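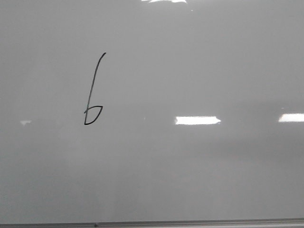 One subscriber wrote to us that she could always find the bill, but never the version of the bill that was voted on. Another answered under the same post that in his office they print every version and compare them with a ruler, line after line, and that he would be glad to stop this.

Tudora Amendment Reader
Made by Jollier

Tudora is a desktop program for people who must read draft laws and the changes proposed to them. You load the bill as it was introduced, then you load the amendments, and Tudora shows the text as it would be if the amendments were accepted. You can switch each amendment on and off. When two amendments change the same sentence, the program does not choose for you. It marks the sentence in yellow and waits for your decision.

The program was made first for small associations which follow legislation but do not have a lawyer in the office. Now it is used also in city council offices and by some local newspapers.

What it reads
PDF files with real text, Word files, and plain text. Scanned pages can be loaded, but the recognition of strikethrough words in scans is weak and we recommend to check them by eye. Tables in budget bills are kept as tables up to 2 levels. Deeper tables become plain lines.
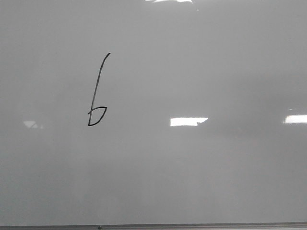
The numbering of sections is kept from the original, even when an amendment removes a section in the middle. Many customers asked for automatic renumbering, and it exists under the Settings menu, but it is switched off when you install the program. Official texts are usually renumbered only at the end, and a reference to section 14 should still lead to section 14 while the debate is open.

Notes can be attached to any sentence. They stay with the sentence if it is moved to another place by an amendment. Notes can be exported separately, with the date and the initials of the reader.

Editions
Tudora Single: one reader, one computer, up to 200 amendments per bill. Price 111 dollars per year.
Tudora Office: five readers with shared notes, no limit of amendments. Price 196 dollars per year.

Both editions contain the Mukis glossary of parliamentary terms, which opens when you click on a word with a dotted line. The glossary covers English only.

Requirements
Windows 10 or later, or macOS 12 or later. Internet connection is needed only for activation and for updates. Your files are not sent to us.

Orders and invoices are handled by our distributor, Sarmiento. Public offices can pay after delivery, please write the order number on the transfer.

The next update is planned for April and will add side by side printing on letter paper.

Page last changed: 22/02/2026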